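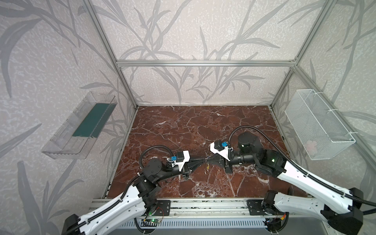

文:ヌルハン・ケスキン(Pakonora 双腕セル 立ち上げ担当)
改訂:2019年7月3日

第7章 小物を扱う作業の前に守っていただきたいこと

前の章までで、アームの固定とケーブルのつなぎ込みはひととおり済んでいるはずです。お疲れさまでした。すぐにでも動かしてみたいところだと思いますし、私も初めてのときは説明書を閉じて動かしてしまったくちなので偉そうなことは言えないのですが、この章だけはどうか一度、お茶でも飲みながら最後まで読んでから電源を入れてください。鍵やリング、ひものような小さくて軽いものを扱うときの決まりごとをまとめてあります。

7.1 電源を入れる前の確認

1. 非常停止ボタンが、立ったままの姿勢で手の届くところにあるか確かめます。椅子に座って届くかどうかも、ついでに試しておいてください。

2. 左右のアームの取り付けプレートを、それぞれ手で軽く揺すってみます。少しでもがたつきがあれば、第3章に戻ってボルトを締め直します。「あとでまとめて」と思うと、まず忘れます(私は忘れました)。

3. 手首まわりで輪を描いているケーブルに、ねじれや擦れがないか見ます。輪は手首が曲がるときの余裕ですので、見た目が気になっても短く束ねないでください。

4. 壁に取り付けたトレイやかごの中身を確かめ、今日使わないものは外に出します。かごを結束バンドで留めている場合は、バンドの緩みもここで見ておきましょう。

5. 床面に、前の作業で使った糸くずや切れ端が残っていないか、斜めから光を当てて探します。模様の細かい石目の床では、細い線がほんとうに見つけにくいものです。

注意:電源が入っているあいだは、アームが止まっていても枠の中に手や顔を入れないでください。待機中のアームは次の指令を待っているだけで、いつ動き出してもおかしくありません。

7.2 二つの指先を近づけるとき

左右のグリッパーが向かい合う作業は、このセルでいちばん気をつかう場面です。指先どうしがぶつかると、指だけでなく手首の関節まで傷めることがあります。

1. 初めての動作は、必ず何も持たせずに通します。速度は設定画面のいちばん低い段にしてください。

2. 左右の指先の間隔が400 mmを切る動作には、監視役をつけます。操作する人と監視する人の2人体制で、監視役は画面ではなく指先を見ます。

3. 先に近づける腕を決めておき、もう片方は止めたままにします。両方を同時に寄せるのは、片側ずつの動作がすっかり安定してからにしましょう。

4. 少しでも「あれ?」と思ったら、理由を考える前に止めてください。止めすぎて叱られた人は、私の知るかぎり一人もいません。

補足:監視役は途中で交代してかまいませんが、交代するときは必ずいったん動作を止め、声に出して引き継ぎます。Graltham の現場ではビセンテ・ウジョアさんの提案で「見ています」「代わります」と言い合う決まりにしていて、少し照れますが、とても具合がいいのでおすすめです。

7.3 リングと細いひも

小さなリングは、つかむ力よりも向きが大事です。輪の面に対して指がどう当たるかを、手首のカメラでよく見てから閉じてください。

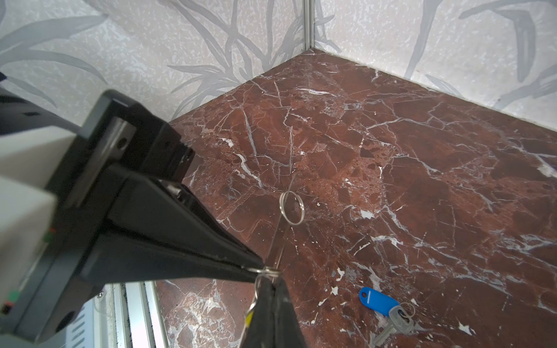 図7-2 キーリングをつまむ指先。右下は青いタグの鍵。

1. リングに透明なひもを通してある場合は、ひもの両端がどこにあるかを先に確かめます。手首のカメラだけでは見失いやすいので、全体を見るカメラの映像も並べて表示しておきます。

2. グリッパーは弱い力から閉じていき、リングが逃げないところで止めます。つぶれるほど力をかけないこと。

3. ひもを張るときは、まっすぐ、ゆっくり引きます。張ったまま手首を回すと、ひもが指の根元に巻き込まれることがあります。

4. 巻き込んでしまったら、アームの動作でほどこうとせず、電源を切ってから手でほどきます。ここで意地を張ると、たいていもっと絡まりますよ。

注意:ひもや針金が指や関節にかかった状態で、原点復帰の指令を出さないでください。

7.4 鍵を床から拾うとき

タグ付きの鍵は、硬い金属と軽いタグがつながっているので、思ったのと違う側が持ち上がります。慣れるまではタグのほうをつまむことにしておくと、気持ちがずいぶん楽です。 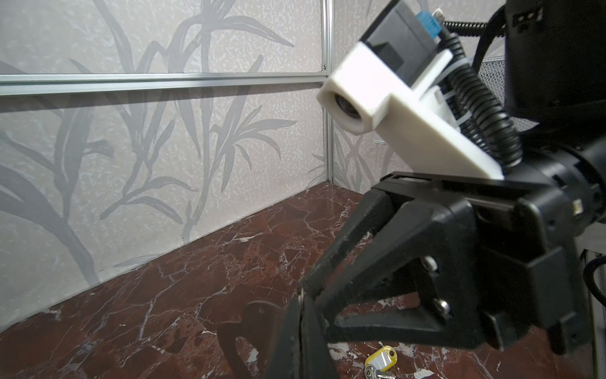
図7-3 黄色いタグの鍵とグリッパーの指。手首の白いブラケットに小型カメラ。

1. 指先を降ろす前に、床面の高さをもう一度登録します。床板を載せ替えた日は、朝に登録してあってもやり直してください。

2. 光沢のある床では、照明の映り込みで鍵の縁が見えづらくなります。明るさを上げるより、照明の角度を少し変えるほうがうまくいきます。

3. 指先は鍵の真上でいったん止め、位置を確かめてから降ろします。床に触れたまま横に滑らせると、床にも指にも傷がつきます。

4. カメラのブラケットは樹脂製の造形品です。枠のレールや柱に寄せる動作では、指先のほかにブラケットの張り出しも忘れずに見てください。

5. 拾いそこねて鍵が枠の隅に入ったときは、アームで追いかけず、電源を切って手で戻します。

補足:青や黄のタグは、色で呼び分けると記録がつけやすくなります。「奥の鍵」「さっきの鍵」では、翌日に読み返した人がとても困ります。

7.5 終わったあとの記録

作業が終わったら、止めた回数と、そのときの状況を記録用紙に書いてください。うまくいった日の「異常なし」も立派な記録です。用紙はセルごとに綴じ、39枚たまったところで新しい綴りに替えます。書き方に迷ったら、イルグン・カフラマンさんの書いた見本が付録に入っていますので、そのまままねしていただいて大丈夫です。

グリッパーの指の交換手順は、次の第8章にあります。交換した日は、必ず7.1の1番からやり直してください。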